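Small open sorting bins, set of five colors
May 16, 2022
By Ivetti, for the Fudstead shop pages

Many customers wrote to us in October asking for a small bin that can stay on a work table all day and does not look like a warehouse. We had large bins for shelves and tiny cups for screws, but between these two sizes we had nothing good. The Fudstead sorting bins are our answer to this request. They come as a set of five: yellow, blue, green, orange and black. They are sold only as a set for now.

The bins are molded plastic, open at the top, with a rim that goes a little to the outside. You hold the bin by this rim when you carry it. The rim is also useful when you pour the contents into a larger box, because small parts do not catch on a sharp edge. The inside corners are rounded, so you can take out the last washer or bead with one finger and you do not need to turn the bin upside down.

Where to put them

We recommend to place the bins in one row at the back of the table. In this way the front stays open for the work, and your arm does not pass over a full bin each time you reach for something. If you put them at the side, it is also fine, but then the last one in the row is always too far and people stop using it. We saw this in our own packing room in Florside, where the black bin was at the far end for a long time and collected only pencils.

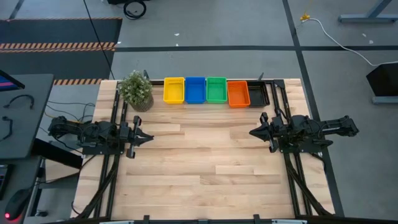

The five bins in a row at the back of a butcher-block tabletop.

The order of the colors is up to you. If several people share one table, please agree on the order first and keep it. After some days the hand goes to the right place without looking, and when somebody changes the row everybody makes mistakes again. Left to right from yellow to black is how we pack them in the carton.

A light wood table is a good partner for these colors. On a dark table the black bin can be difficult to see in the evening, so consider a lamp or put a strip of light tape along its front. A plant at the end of the row is also nice. Leave a little space for watering, and use a saucer if the surface is oiled wood.

What fits inside

The bins are made for things which you take in small quantities: buttons, clips, seed packets, cable ties, crayons, short screws, tea bags, labels. They are not deep enough for spray bottles or full-size scissors with the handle down. For liquids and for loose powder please use a container with a lid. We do not sell lids for this size. We had a sample lid from our supplier, Todorova, but it opened by itself when the bin was full, so we did not order it.

One bin holds 859 grams of our standard steel washers when filled level to the rim. We give this number because customers always ask, but please do not understand it as a limit for the plastic. The floor of the bin can carry more. It is only that a full bin of metal is heavy to lift with two fingers.

Care

Wash by hand in warm water with normal dish soap. Dry them before you stack them, otherwise they hold together and you must pull. The dishwasher is possible on the top rack, but after many cycles the yellow one becomes a little paler than the others. Do not use acetone or paint thinner. Marks from a permanent pen can be removed with rubbing alcohol on a cloth.

If you want labels, use paper ones on the front side, under the rim. The plastic is smooth there. Vinyl labels also hold well but leave glue when you take them off after a long time.

Details

Set: five bins, one of each color
Material: molded plastic, matte outside
Stacking: yes, when empty
Lid: no
Order code: Fudstead 64
Delivery: around 20 working days if the set is not in stock in Florside, otherwise 3 working days
Returns: accepted when clean and with all five bins

Single replacement bins are possible when one is broken. Write to the shop with the color and your order number. We send black and blue immediately. For the other colors we wait until there are enough requests for one carton, so it can take longer.

For schools and workshops which need many sets, we can pack by color, so that you receive one carton with only green bins, one with only orange and so on. Please mention this in the order notes before you pay. After the carton is closed we cannot change it.

Reader comments

beadtable
I bought two sets for my jewelry bench and I'm happy with the size. I wish there was a red one. Is that planned?

Ivetti (shop)
Thank you for writing. Red is not planned this year, I am sorry. The orange is quite strong if you see it next to the yellow, maybe it can help you.

garage_lefty
Agree on the back row. I had mine on the right and kept knocking the end one off with my elbow. Only complaint is they slide on a finished surface when they're empty. I put a dab of museum putty under each one and now they stay.

mapleandpine
Does the black show dust? Everything black in my shop looks gray by noon.

Ivetti (shop)
Yes, it shows sawdust. A damp cloth is enough. For a woodworking shop the green is better, in my opinion.

mapleandpine
OK thanks, I'll use the black one for sandpaper then.

seedbox
Mine arrived with one blue missing and two greens. The shop sent the blue and told me to keep the extra green, so now I have six.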